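In Praise of Paper Mail

My grandmother kept every letter anyone ever sent her, and when we cleared out the house in Brastville there were 158 of them tied up in kitchen string (she never trusted rubber bands). I sat on the floor with them until it got dark. Some were only about the weather, or the price of peaches, and I loved those best of all!

I write to people now because of that afternoon. My cousin Ayana Araya, over in Bukdale, gets a letter from me every month or so, and she writes back in purple ink on whatever she has handy, once on the inside of a tea box. I know a text is quicker. I send plenty of them. But I have never pulled an old text out of a drawer and had to sit down for a minute.

People tell me they'd write if they were more organized, and I do understand, I lost stamps for years. All you need is a spot where the paper lives.
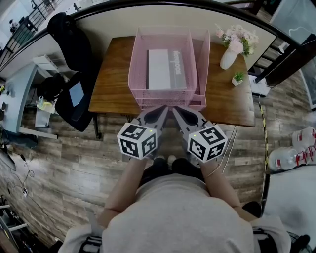
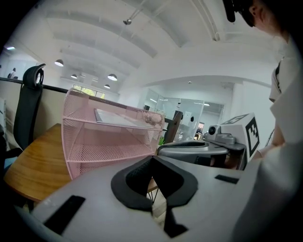

A pink mesh organizer on the desk

And then you need somebody to write to, and I promise you have one. Start with the aunt who always asks how you're eating. Tell her what you had for supper. Don't wait for news, because news makes stiff letters, and don't copy it over to make it neat. My grandmother's friends crossed things out all over the place, and wrote up the margins when they ran out of room.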